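Snacks, boxes and a very good lunch: our visit to the Bestley open day

Feb 21, 2019

If you have ever wondered who puts together those mixed snack boxes that turn up at offices and birthday parties, I can now tell you that some of them come out of a long brick building behind a tire shop, and that the people inside are lovely. Bestley opens its packing house to visitors once a year. Yi-an Ra and I had been meaning to go since we moved to the area, and this time we finally got our names down.

Getting in

Tickets were free but you had to sign up, and all 77 places were gone when we arrived. Parking is tight. We left the car by the canal and walked, which took longer than the map said (my fault, I wanted to look at the ducks). At the door we got hairnets, a sticker with our group color and a paper cup of barley tea – very welcome after that wind.

The storeroom

Our guide was Dong-geon Byun, who has been buying for Bestley for years and talks about crackers the way other people talk about wine. The shelves go right up to the roof and hold 326 different snacks, sweet on the left and salty on the right. He let us smell a sack of roasted chestnuts. I would have gladly stayed there all morning!

What surprised me was how much thought goes into weight. Heavy things go at the bottom, of course, but the bars and flat packets are used to fill gaps along the sides so nothing slides on the road. Yeshi Tefera, who runs the packing line, showed us a box that had been packed badly on purpose and gave it a good shake. Then she did the same with one of hers, and it hardly made a sound.

The tasting room

After the line we went through to a smaller room with tables laid out with cloths, and this was my favorite part of the day. I loved the yellow and cream checks with the little leaf sprigs on them, it felt like sitting down in somebody's kitchen. A big carton stood on the table, still in its crinkly plastic and brown tape, with large Chinese lettering across the front and a cartoon panda low down on one side. The snacks were in front of it, and I made a beeline for the long, narrow bars. Yi-an read every nutrition panel she could get her hands on. I just ate. 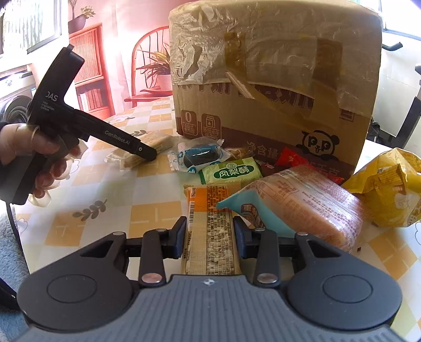 Lunch and the shop

Lunch was noodle soup and pickles in the staff canteen, included in the visit, and second helpings were encouraged. Geum-ok Seol makes the pickles herself and sells jars of them by the till. I bought two and should have bought four.

The shop is only one counter, but you can fill your own box there. You get 25 minutes and a flat price, and I used every one of those minutes trying to squeeze in one more bag of seaweed crisps.

If you want to go

The next open day is planned for March next year. Wear warm socks, the storeroom floor is cold. Bring cash for the pickles.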